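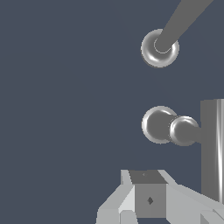 **When does the Lockwood night bus start running?** In September. First bus leaves Plesow Square at 11:40 pm, last one gets in just after 3.

FOR RELEASE — LOCKWOOD LOCAL TRANSIT

Lockwood gets its late bus back this September. Route 77, Plesow Square to the Gekulari housing blocks by way of the hospital and Oltetti Market. Every night, holidays too.

The old late route was dropped when the depot moved across the river. Since then, night staff at the hospital have been walking, sharing cabs or waiting for the first morning bus. We heard from a lot of them. Bakery people too, and the cleaning crews at the market.

"People get off work at midnight and they want to go home," said Blair Gunn, head of routes. "Took us too long. The 77 is a simple line and we want to keep it simple — same stops, same times, every night."

Fares: same as daytime. Monthly passes are good on the 77, no extra charge. Drivers will not carry change after 11 pm so please have a pass or a card ready. Paper transfers from the evening buses will be accepted untill the last run.

Stops: Plesow Square, Mill Street, Hospital (east door), Oltetti Market, Canal Road, Gekulari Upper, Gekulari Lower. Between Canal Road and Gekulari Lower riders can ask to be let off between stops. Tell the driver one stop ahead. Front door only.

The Mill Street stop moves 100 yards north while the water main is being replaced. Temporary sign, no shelter. Sorry about that one.

Still to come — printed timetables, at the Plesow Square ticket window and the hospital front desk. Large print on request. The market office has asked for a stack and will get them in the same delivery.

Comments on the timetable are open through the end of the month of launch. Write to Route 77 Comments, Box 1111, Lockwood, or leave a note at the ticket window. Changes, if any, wil be posted at all stops before they take effect.

Press contact: Blair Gunn, Lockwood Local Transit, Plesow Square office, mornings only.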